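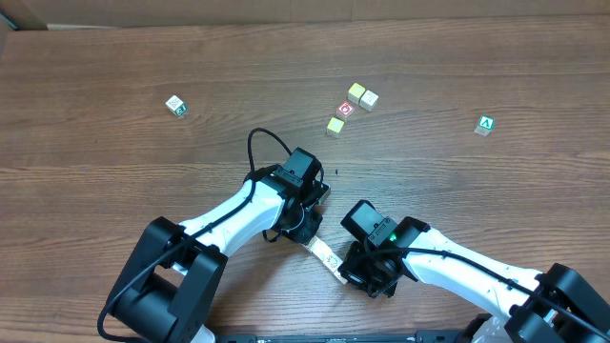 Merja Halonen wants to know why Ritis keeps merging two yellow blocks into one instance when they sit near each other. Single blocks off to the side segment fine. Planner is Fernico, both arms share one scene graph.

**Tiina Seppälä**

Your clustering radius is probably wider than the gap. Halve it and rerun. Also mask both arms before clustering - a gripper shadow on wood grain will pull the centroid.

**King-fai Mok**

Had this too. Restarting helped.

**Ilaria Cocco**

Check the color weight. At 4 it outvotes distance, so same-colored neighbors fuse. I replayed 3,132 logged scenes at 1 and almost all the merges went away.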